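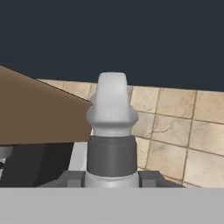 *White spray bottle with a dark gray collar, held upright (computer rendering)*

**Lodelard trail and homestay project – progress report, Jun 28, 2022**

Prepared by Parvathi Rajan for the Steser travel fund

The season opened on schedule. Seven of the homestays on the Pimow route are now taking guests, and 14 families have signed the hosting agreement. The other seven are waiting on bathroom repairs or the fire inspection.

The footpath above the lake was cleared as far as the second hut. Past that point the February slide took out a stretch of trail, and walkers are being sent down to the road – this adds an hour to the day. Blagoje Nikolovski has asked two builders for quotes on a footbridge.

Of the second payment, $4,000 went to bedding, signs and the boat landing. Receipts are attached. The landing is finished apart from the handrail.

Guest comments are mostly good. The complaints are about late dinners and the bus from Vukadinović, which doesn't wait for the afternoon ferry. We wrote to the bus company and have had no reply.

Next period: bridge quotes, the remaining inspections, and a printed map in English. We would like to move the unspent guide training money to the bridge and need your approval first.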